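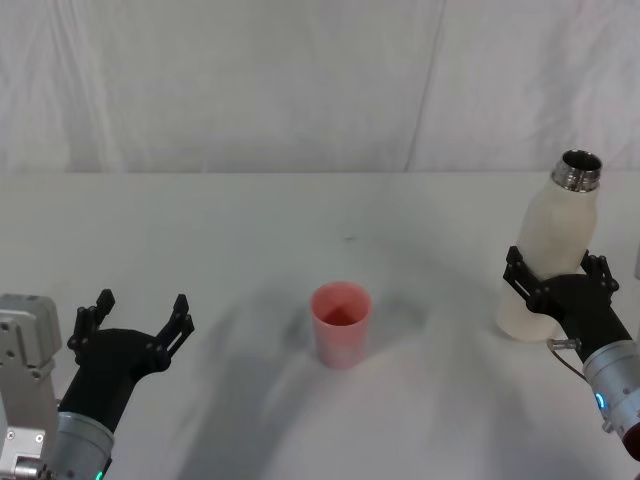 집에서 와이파이가 유독 한 방에서만 느린데, 공유기를 새로 사야 할까요?

새로 사기 전에 지금 쓰는 공유기의 위치와 채널부터 손보세요. 돈 한 푼 안 들이고 속도가 몇 배로 뛰는 집이 정말 많습니다.

읽는 시간 9분

저는 공유기 만지는 걸 정말 좋아합니다. 이사할 때 짐보다 랜선부터 푸는 사람이에요(가족들은 이미 포기했습니다). 지난 1월에 지금 집으로 옮기고 나서 안방 속도를 재 봤더니 21Mbps가 나오더라고요. 거실 공유기 바로 옆에서는 476Mbps가 나오는데 말이죠! 벽 두 개 지났을 뿐인데 이렇게 차이가 나니 오히려 신이 났습니다. 손볼 데가 많다는 뜻이니까요. 그때부터 하나씩 해 본 것들을 적어 둡니다.

먼저 속도를 재 두세요

고치기 전에 숫자를 남겨 두면 나중에 얼마나 재미있는지 모릅니다. 방마다 같은 휴대폰으로, 같은 자리에 서서 세 번씩 재고 가운데 값을 적으세요. 저녁 시간에 한 번, 오전에 한 번. 저는 냉장고에 붙여 둔 종이에 적었고 지금도 거기 붙어 있어요. 측정할 때는 다른 기기에서 영상이나 업데이트가 돌고 있지 않은지 꼭 확인하세요. 저는 이걸 깜빡해서 첫날 잰 값을 통째로 버렸습니다.

유선으로도 한 번 재 보세요. 노트북을 랜선으로 공유기에 꽂았을 때도 느리면 와이파이 문제로 보기 어렵고, 통신사 회선이나 모뎀, 랜선 쪽을 봐야 합니다. 랜선 피복에 적힌 글자도 읽어 보세요. CAT.5라고만 적혀 있고 뒤에 E가 없는 오래된 선이라면 그 선부터 바꾸는 게 맞습니다. 단자가 헐거워서 살짝 건드리면 끊기는 선도 미련 없이 버리시고요.

공유기 자리 옮기기

효과가 제일 컸던 작업입니다. 우리 집 공유기는 현관 쪽 신발장 안, 통신 단자함 옆에 들어가 있었어요. 깔끔하긴 한데 전파 입장에서는 최악의 자리죠. 3미터짜리 랜선을 하나 더 이어서 거실 책장 위로 올렸더니 안방이 21에서 123Mbps로 올랐습니다. 선 하나로요!

자리를 고를 때 제가 보는 건 이렇습니다.

- 바닥에 두지 않기. 가슴 높이나 그보다 조금 위.
- TV 뒤, 수조 옆, 냉장고 위는 피하기. 금속과 물은 전파를 잘 막습니다.
- 전자레인지와는 최소한 2미터 떨어뜨리기. 2.4GHz를 쓰는 기기라면 돌릴 때마다 영향을 받아요.
- 거울 붙은 붙박이장 너머로 신호를 보내려 하지 않기. 문을 열어 둔 쪽으로 돌아가게 하는 편이 낫습니다.

안테나가 밖으로 나온 모델이면 전부 하늘로 세우지 말고 하나쯤 옆으로 눕혀 보세요. 복층이나 위아래층을 같이 쓰는 집이라면 차이가 날 수 있습니다. 우리 집은 단층이라 별 차이 없었어요.

채널은 직접 골라 보기

아파트에서 와이파이 목록을 열면 이웃집 이름이 줄줄이 뜨죠. 2.4GHz에서는 1, 6, 11번 중 하나를 고르면 됩니다. 3번이나 8번처럼 중간 번호를 고르면 양쪽 채널과 다 겹쳐서 더 나빠지기 쉬워요. 분석 앱으로 보니 우리 동은 6번에 몰려 있길래 저는 11번으로 옮겼습니다. 채널 폭은 20MHz로 두세요. 40MHz가 숫자는 커 보이지만 이웃이 많은 곳에서는 간섭만 늘어나더라고요.

5GHz는 여유가 훨씬 많아서 80MHz로 두어도 괜찮은 집이 많습니다. 다만 DFS라고 표시되는 채널은 레이더 신호가 잡히면 공유기가 스스로 다른 채널로 옮겨 가면서 잠깐 끊길 수 있어요. 화상 회의를 자주 하신다면 36~48번을 먼저 써 보세요.

이름은 나눌까, 합칠까

저는 나눕니다! 거실 쪽 5GHz는 Furholm, 2.4GHz는 Dandlow라고 지었어요(별 뜻은 없고 발음이 마음에 들어서). 로봇청소기나 스마트 전구 중에는 2.4GHz만 되는 것들이 있어서 처음 등록할 때 이름이 나뉘어 있으면 한결 편합니다. 반대로 가족들이 집 안을 돌아다니며 휴대폰을 쓰는 시간이 길고 설정에 관심이 없다면 하나로 합쳐 두고 알아서 고르게 하는 쪽이 덜 귀찮을 거예요. 손님용 네트워크는 Endalska라는 이름으로 따로 켜 두었습니다. 비밀번호는 긴 문장으로 만들고, 공유기가 지원하면 손님용에서 내부 기기 접근을 막아 두세요.

펌웨어와 관리자 비밀번호

속도와는 상관없어 보여도 이건 꼭 같이 하시면 좋겠어요. 관리자 페이지에 들어간 김에 펌웨어 버전을 확인하고, 기본 관리자 비밀번호를 쓰고 있다면 바로 바꾸세요. 업데이트 중에는 전원을 건드리지 마시고요. 설정 백업 파일도 하나 받아 두면 초기화했을 때 정말 고맙습니다. 원격 관리 기능은 쓰지 않으면 끄고, WPS 버튼 기능도 저는 꺼 두었어요.

먼지 청소와 열

공유기 통풍구에 먼지가 쌓여 있으면 전원을 뽑고 마른 붓으로 털어 주세요. 물티슈는 쓰지 마시고요. 위에 책이나 셋톱박스를 얹어 두는 집이 많은데 내려놓는 게 좋습니다. 여름에는 특히 그래요. 벽걸이 구멍이 있는 모델이면 벽에 거는 것도 추천합니다. 나사 간격은 종이에 본을 떠서 벽에 붙이고 뚫으면 한 번에 맞아요.

그래도 끝방이 느리다면

우리 집에서는 작은방이 끝까지 말을 안 들었습니다. 위치도 바꾸고 채널도 바꿨는데 61Mbps에서 멈췄어요. 영상 보기에는 충분해도 큰 파일을 옮길 때 답답하더라고요. 작은방 벽에 랜 단자가 있길래 서랍에 있던 예전 공유기를 꺼내 허브 모드(AP 모드)로 바꿔 연결했습니다. 방법은 이렇습니다.

1. 예전 공유기를 초기화하고 노트북과 랜선으로 연결합니다.
2. 내부 IP 주소를 주 공유기와 겹치지 않게 바꿉니다. 주 공유기가 자동으로 나눠 주는 범위 밖의 주소로요.
3. DHCP 서버를 끕니다. AP 모드 메뉴가 있는 모델이면 그걸 고르면 되고, 2번과 3번은 건너뛰어도 됩니다.
4. 와이파이 이름과 비밀번호를 주 공유기와 똑같이 맞추고 채널만 다르게 잡습니다.
5. 벽 단자에서 온 선을 WAN 말고 LAN 포트에 꽂습니다. AP 모드 메뉴를 썼다면 설명서에서 정한 포트에 꽂으세요.

벽에 랜 단자가 없는 방이라면 메시 제품이나 무선 중계기를 생각해 볼 수 있는데, 중계기는 느린 방 안에 두지 마세요. 신호가 아직 괜찮은 중간 지점, 보통은 복도에 두어야 제 몫을 합니다. 저도 처음엔 방 안에 두고 왜 똑같이 느리냐며 한참 씨름했어요.

다음에는 공유기 USB 포트에 외장 하드를 물려서 가족 사진 보관함으로 쓰는 방법을 적어 볼게요. 벌써 하드 하나를 비워 놓았습니다!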